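Kettler Press to publish the Kutuvach letters of condolence

4/27/20
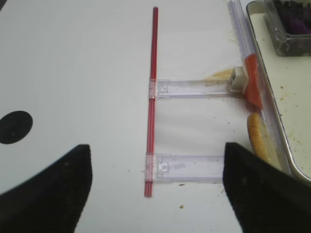 A long, thin red rod on a white tabletop.

Kettler Press of Hirken has announced that it will publish a new edition of the Kutuvach letters, the collection of messages of comfort exchanged between the parish of Kutuvach and its scattered families over several generations. The book will appear in November under the title A Light in the Porch: Letters to the Bereaved from Kutuvach. It runs to 648 pages and will be issued in hardback, with a paperback selection to follow.

The letters were written by ministers, teachers and ordinary members of the parish to people who had lost a husband, a wife, a parent or a child. Many were sent to families who had moved away for work and could not return for the funeral. It was the custom in Kutuvach for the writer to keep a fair copy, and these copies were bound each winter and stored in the vestry. The full collection, which numbers 1,683 letters, passed to the Masomitz Library when the vestry was rebuilt.

Readers have until now had to rely on a slim pamphlet issued by the parish itself and long out of print. The pamphlet gave extracts only, left out all names and dates, and altered the wording of several letters to suit the taste of the time. The new edition returns to the fair copies held at Masomitz. Spelling has been brought into line with modern use, but the sentences have been left as their writers set them down, including those in which the writer confesses to having no answer to give.

The letters chosen for the book are arranged in 17 chapters. The opening chapters follow the order of the burial service as it was used in the parish. Later ones take up particular kinds of loss, among them the death of an infant, death at sea and the death of someone with whom the family had quarrelled. A chapter towards the end of the book is made up of replies. Few of these survive, and most are short. One widow thanks the minister for his letter and asks him to send no more until the spring; his next letter, written in April, is printed beside hers.

Each chapter opens with a brief introduction explaining the local customs to which the letters refer. There is also an essay on the place of scripture in the collection. It notes that the Kutuvach writers drew far more often on the Psalms than on the Epistles, and that they seldom quoted a passage without adding a line or two of their own on what it had meant in their household.

In a statement, Kettler Press said that the book had been prepared with two groups of readers in mind. "Those who study the history of pastoral care will find a good deal here that has not been printed before," the statement said. "We also hope that the letters may be read by people who are themselves in mourning, and the chapters have been kept short with this in view."

The Masomitz Library has confirmed that the bound volumes will remain in its care and may be seen in the reading room by appointment. Work on repairing the bindings has taken nearly 3 years. The library has asked that requests to see the earliest volumes be made in writing, stating the letters required – these volumes are fragile and are brought out singly.

Parishes, hospices and bereavement groups may order copies of the hardback at a reduced rate before publication. Orders should be sent to the Hirken office of Kettler Press, marked "Kutuvach", and should give the name of the body and a delivery address. Payment is not required until the books are sent out. Single copies may be ordered through any bookshop.

The paperback selection will contain the chapters on the burial service and the chapter of replies, without the essay or the notes. A large-print version of the same selection is planned. Dates and prices for both will be announced by Kettler Press when the hardback has been published.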